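Speaker notes: "Please Do Not Unplug Grandad: keeping a small archive alive"
Lucian Onu, Skorncombe Local History Day
Slot is after lunch. Expect sleepers.

Start before the chatter dies down. Say hello, say name, say I look after the recordings at the Skorncombe sound archive, which is a grand way of describing a former cloakroom with a lock on it.

Ask for hands: who has a cassette at home with a dead relative's voice on it? Wait. More hands will come up than people expect. Then: who still has something to play it on? Watch the hands go down. Leave them a moment to look at each other.

The archive holds 2381 recordings. A good many are of people talking about the weather in a year they can't quite remember. There are also auctions, christenings, brass band rehearsals (never the concert, always the rehearsal), and a man named on the box only as "Uncle" who explains hedge laying for the length of both sides and then starts again from the beginning in case we weren't listening.

Play clip one here, the hedge clip. Stop it at "now your hazel, he's a different animal". If the sound doesn't work, do the voice. Practised the voice. Do not do the voice for longer than one sentence.

First proper point. People think the hard part is the tape. Tape is quite forgiving. It has been in lofts, in garages, under a leaking sink in Cundia Road, and most of it still plays. What we lose is the label. A recording with no name, no place and no year is a stranger mumbling in a room. We have 135 of those. I play them to visitors over tea in the hope that somebody's face changes, and twice now it has. One lady put her cup down and said "that's our kitchen clock". She was right, too. She had the clock at home and brought it in to prove it.

So: write on the box. Write on it tonight. Pencil, full names, no "Mum", because everyone in the archive is somebody's mum.

Pause for water. The water will be on the wrong side of the lectern, it was last year.

Second point is about copies, and I'll lose the back row here, so walk forward a bit. When we began copying the tapes to digital we were very pleased with ourselves. We had all of it on a single drive in a drawer. I told a meeting in July that the collection was now "safe for ever", and those words are in the minutes, and they get read back to me.

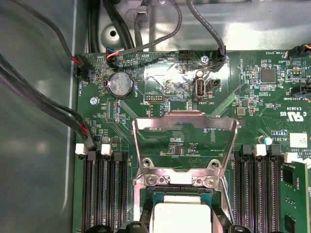 The rule I'd pass on is the old one and it isn't mine. Keep 3 copies, on 2 different sorts of storage, and keep one of them in another building. Ours goes to the Grusdale reading room, in a biscuit tin, on the bus. I've been asked whether that is secure. It's a biscuit tin on a bus to Grusdale. People have opened it looking for biscuits and closed it again with real feeling.

Ad lib allowed here if they're laughing. If not, go straight on.

Then check the copies. Pick a few at random and listen right to the end. I found a file that was perfect for the first ten minutes and silent for the rest, and it had been copied faithfully everywhere, so we owned the same silence several times over. The tape was still on the shelf, thank goodness. Don't throw out the tape. I know your spouse wants the shelf.

Third point, money. Keep it short, they've come for the voices. The Mogensen bequest paid for a decent tape deck and two winters of heating. It did not pay for the repairs to the decent tape deck. When you ask for funding, people love to buy a thing they can stand next to. Very few want their name on a plaque saying "replacement rubber belts, assorted". Put the belts in the first application, under the deck, in the same size type.

Clip two. The school dinner one. Let it run all the way, it's short, and the bit about the semolina needs the run-up. Don't look at the audience during it. They like to be left alone with it.

After the clip, slow down. This is the part I want to get right.

The question I get most is what is worth keeping, and I've stopped giving a confident answer. When the early tapes were made, whoever held the microphone was after the important stuff: the opening of the new bridge, the councillor's speech. We have the councillor's speech. It's long and it could have been given anywhere. At the end of it he thinks the machine's off, and he asks his wife whether she locked the back door, and she says she never locks it, and he says no, nor do I. It lasts a few seconds. It gets asked for more than anything else in the collection.

Don't explain why that's good. Tempting. Move on.

Practical bits, for people who like to write something down:
When you record a relative, turn the fridge off. Then put your car keys in the fridge, so you can't leave without turning it on again.
Ask what they had for breakfast as a child. Don't ask what life was like.
Say the name and the year out loud at the start, even if you feel silly.
Leave the machine running while you make the tea.
Ask them if they mind it being heard by other people, and get that on the tape as well.

Likely questions. Can you copy my wedding video? No, we only do sound, but see the list on the back table. Is my voice on there? Possibly, come and look in the index. Why isn't it all online? Permission, mostly, and also there's one of me and the list is long. The gentleman who always asks about wax cylinders will ask about wax cylinders. We have none. Be kind about it, he's hoping every year.

Finish by playing the kitchen clock. No talking over it. Then point to the pencils by the door, which are free, and sit down.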